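What the arms have changed on our floor

I work at a returns and cleaning depot in Postthorpe. We take back small goods that people have sent in, sort them, clean what can be cleaned and send the rest on for rag or recycling. I have been on the benches for seven years. In June we started teaching robot arms to do part of the work, and a few people from the old site at Godstead have asked me what it is like, so I am writing it down once and they can all read it.

The first thing to say is that we have not lost anyone. There are four of us on the small goods side and there were four before. What has changed is what we do between clocking on and the morning break, and to some extent who does it.

Before, a shift meant standing at a bench with a crate on your left and three bins behind you. You picked up a thing, looked at it, decided, and turned round. My best day was 592 items. I know that because it was written on the board and stayed there until the board was taken down. The turning round was what hurt. I had my left hip looked at twice and was told both times to turn less.

Now two of the benches have been given over to the arms and two are still ours. At the arm benches one person sits and works the controls, and the arm learns from what that person does. You do the same small job over and over: pick this up, put it there, wipe, move on. The bench tops at that end are plain white and they take a lot of punishment. Stains do not always come out, and wiping them down is part of the work for us and for the arm.

Cloth is the hardest thing we give it. A box is always the same shape. A bag or a pouch is a different shape every time you drop it, and you find out how much your own fingers were doing without being asked. I must have spent most of one week on soft items alone. My wrist was sore afterwards in a place it had never been sore before.

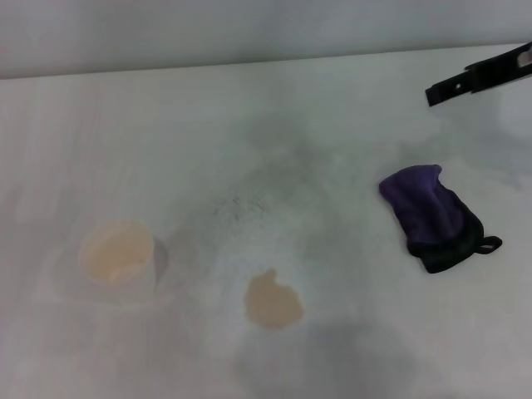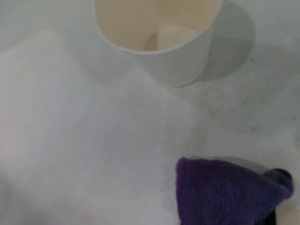 The white bench at the arm end, with purple fabric on it both times. The paper cup is in the second one only.

The sitting down is good. I will not pretend otherwise. I go home less tired in the legs, and my hip has been quiet since the summer. One of the others says she sleeps worse, and puts it down to looking closely at one small patch of table all day. I have had a bit of that too. We now swap every two hours, which was our idea and was agreed without much fuss.

What I miss is the talking. At the old benches you could chat and sort at the same time, as your hands knew the way. At the controls you have to watch. If you look up you miss the edge of a thing and have to do it again, and the spoiled tries have to be marked as spoiled. So that end of the room has gone quiet. At first I thought people had fallen out.

Then there is the question of judgement. I used to decide whether a thing was worth cleaning. Some of that has been written down as rules so that the arm can be taught it, and it was us who were asked to write them. That took longer than anyone had planned. We found that we did not agree. I would send a marked bag for cleaning and the person next to me would have put it straight in rag, and we had worked side by side for years without noticing. The rules we ended up with are stricter than mine and softer than hers. I still think a few of them are wrong, particularly the one about linings.

Pay is the same so far. We asked for the arm work to be put on a higher grade, as it needs training and we are the ones doing the teaching. The answer was that it would be looked at after the trial. The sister depot in Guimarães began before us and I am told they did get a new grade, but I have not seen it on paper and I would not want anybody at Godstead to quote me on it.

People ask whether we are teaching it to replace us. I have thought about that on the bus more than I would like. At the moment it is slower than I am and it needs someone beside it. When the Pretport contract comes in there will be more crates than four people can get through, and the plan is for the arms to take the extra. That is the plan as it was told to us. We have asked for it in writing, along with a promise of first choice on any new jobs that come out of it.

The other request we put in was for better chairs. Those have been ordered. The ones we have now came out of the meeting room and do not go up high enough, so I have been sitting on a folded coat.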